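Mauersegler-Sommer in Zultstead: Ich suche Leute, die mitzählen und mitschrauben

Hallo zusammen, ich bin Ohemaa und kümmere mich seit ein paar Jahren um die Nistkästen bei uns im Viertel. Angefangen hat das mit einem einzigen Kasten unterm Dach meiner Eltern, und inzwischen hängen in ganz Zultstead 399 Stück (ja, ich führe eine Liste, und ja, sie ist sehr lang). Mauersegler, Meisen, Hausrotschwanz, ein paar Fledermausbretter sind auch dabei. Allein schaffe ich das längst nicht mehr, also suche ich für diesen Sommer Verstärkung!

Worum geht's?

Von Mai bis Ende Juli schauen wir abends, welche Kästen angeflogen werden. Man sitzt gemütlich auf einem Klappstuhl, guckt nach oben und macht Striche auf einem Zettel. Los geht es meistens gegen 20:30 Uhr, Schluss ist, wenn man nichts mehr erkennt. Letzten Sommer kamen so 1.919 Einflüge zusammen, und ich freue mich immer noch über jeden einzelnen.

Im Herbst wird dann geputzt und repariert. Dafür haben Kálmán Fülöp und ich eine Werkbank bei Castum bekommen, wo wir auch neue Kästen bauen dürfen. 200 Bausätze liegen schon zugeschnitten bereit, die Einfluglöcher fehlen noch. Wer gern mit Holz arbeitet, ist hier goldrichtig.

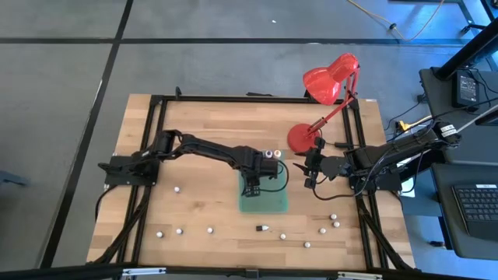
Wen ich suche

Du musst keine Vogelkundlerin und kein Profi sein, wirklich nicht. Ich konnte am Anfang einen Segler nicht von einer Schwalbe unterscheiden! Schön wäre, wenn du zwei Abende im Monat Zeit hast und halbwegs leserlich schreibst. Fürs Putzteam solltest du schwindelfrei sein, Leitern halten zählt aber auch als vollwertige Aufgabe. Jugendliche ab 14 sind willkommen, dann bitte mit Unterschrift der Eltern.

Was du bekommst

Geld leider nur fürs Putzteam: Da gibt es eine Aufwandsentschädigung, insgesamt sind 900 Euro im Topf, die wir am Ende nach Einsätzen aufteilen. Für alle anderen gibt es eine Einführung mit Vlasta Stan (sie kennt jeden Ruf, auch die komischen), ein Fernglas zum Ausleihen und nach der letzten Zählung im Juli ein Grillfest im Hof vom Pistier. Einen Kasten für den eigenen Balkon oder die Hauswand darf jeder mitnehmen.

So meldest du dich an

Schreib mir einen Zettel mit Name, Telefonnummer und Straße und wirf ihn in den blauen Briefkasten am Pistier, oder sprich mich einfach beim Bäcker Csizmadia an, da bin ich fast jeden Morgen vor acht. Sag gleich dazu, ob du lieber zählst oder schraubst. Anmelden kannst du dich bis Ende April, fürs Putzteam auch noch im August.

Ich freu mich auf euch!
Ohemaa Osei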